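Filed under: Enclosures / Single-board / Working papers

4.2 Lid and hinge revisions

The first Dimska lid was cut from 3 mm birch and cracked at the hinge slots. Not all at once – small splits first, then the whole corner. Jelínek redrew the slots with rounded ends and moved them away from the edge. Second version held for the full run of open-close cycles (2573, logged by the bench counter). No splits. Some play in the left hinge, which we left alone.

The display cable was the bigger problem. It has to pass through the lid, and the stock ribbon is too short once the lid goes past upright. Pešek tried a longer ribbon from Phillips, flicker at full brightness. A round cable worked but needed a wider channel, so the base grew by 6 mm. Acceptable. Storage bay under the keyboard shrank to match, and the spare sensor boards now sit on there side.

Heat: with the lid shut and the board under load the case reached throttling in 12 minutes. Two rows of vents along the back fixed most of this. Full curves are in Section 6. We did not test with a fan, Werley did that for the older case and we see no reason to repeat it.

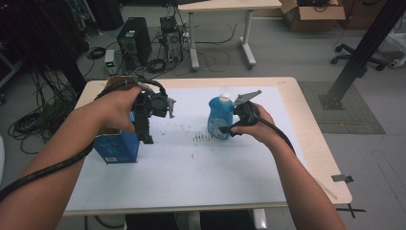
Figure 7. Two hand-held grippers in use over a paper-covered table, the left one above a blue cardboard box.

4.3 Assembly by first-time builders

Builders got the flat-packed parts, a printed sheet and a screwdriver. No help from us unless they asked. Most asked about the same step – the standoffs, which go in before the side panels and can't be reached afterward. The sheet did say this, in small type at the bottom. Vrabec moved it to the top in August and the questions mostly stopped.

Tabs on the side panels were too tight for the thicker wood batches. Laser kerf varies between machines and the Sinberg cutter takes off less than ours. Tveit suggests a test comb on every sheet, cut first and checked agianst the board before the rest. We adopted this for all later kits. Glue is still optional.

Related items
Choosing a hinge for plywood lids
Mughal: Notes on kerf and tab fit
Werley case, fan results
Short ribbon cables and what to do with them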